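The Craft Table, Sorted

Anjana Matubbar keeps her paints away from her scissors. At Cunddale, where she runs the March art sessions, every kind of supply gets a tray – clear plastic if she can find it.

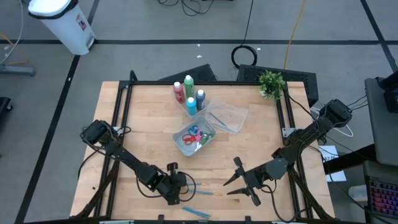

Paint bottles in one tray, scissors in another.

Brushes are the hard part. She owns 252 of them and
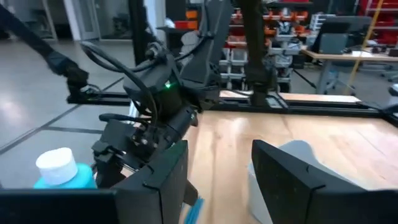

washes each one by hand, bristles down, before it goes back.

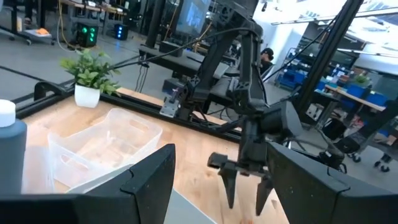
How full should a tray be?
Half full is plenty for small hands.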